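Drerley Housing Association: In Conversation

Monday, September 30, 2024

Tenants of the Drerley Housing Association will elect a new residents' panel in January, the first under the rules adopted at the annual meeting. Deividas Rätsep, who has chaired the outgoing panel for two terms, met with the newsletter at the Hirkgate office to discuss what the panel has done and what it leaves unfinished.

The association manages 1381 homes across Drerley and Trelside. Mr. Rätsep said that when he took the chair, few tenants knew the panel existed. "We had a notice board and a mailing list with 43 names on it," he said. "People came to us when the heating failed, and then we did not see them again until the next winter."

The mailing list has since grown to 371 households. Mr. Rätsep attributes most of the increase to the decision to move meetings to early evening and to publish repair times by building. The figures were not always welcome. Trelside tenants learned that they had waited longer than their neighbors in Drerley for the same work, and the panel spent much of its second year pressing for a single repair schedule. That schedule is now in force, although Mr. Rätsep described the winter arrangements as "still too thin."

Asked about rent consultations, he was more guarded. The panel may comment on a proposed increase but has no vote on it. "I would have liked that to change," he said. "We raised it twice. The board listened politely - and the answer was the same both times."

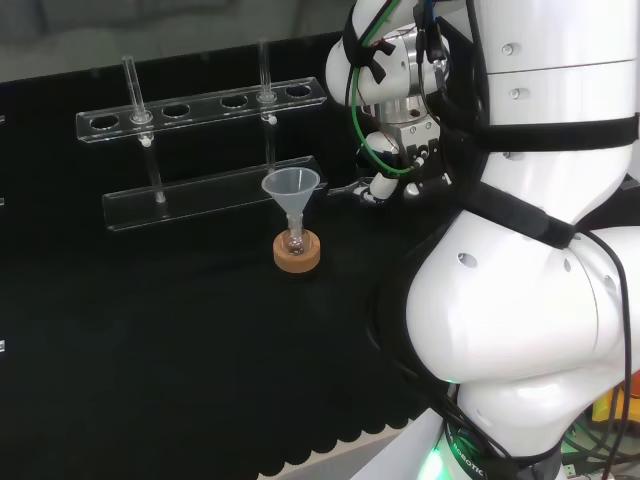 Kristaps Kuusk takes a different view of the vote, arguing that a panel which helps to set rents will sooner or later be blamed for them, and that tenants are better served by early access to the accounts. Mr. Rätsep acknowledged the point. He noted that the accounts are now sent to the panel a month before the board meets, and said that this had improved the quality of the questions asked.

The new rules reserve two seats for tenants under thirty and limit members to two terms. They also create a small grants fund of $3000 a year, to be spent on shared spaces at the panel's discretion. The first award went to the Lapiņa Court garden, where the paths have been widened and the gate rehung.

Mr. Rätsep will not hold office after January but intends to attend meetings as a tenant. "I have a list of repairs of my own," he said. "I did not think it right to bring them up from the chair."

Nomination forms are available at the Hirkgate office during regular hours. Each candidate must be proposed by two tenants from different households.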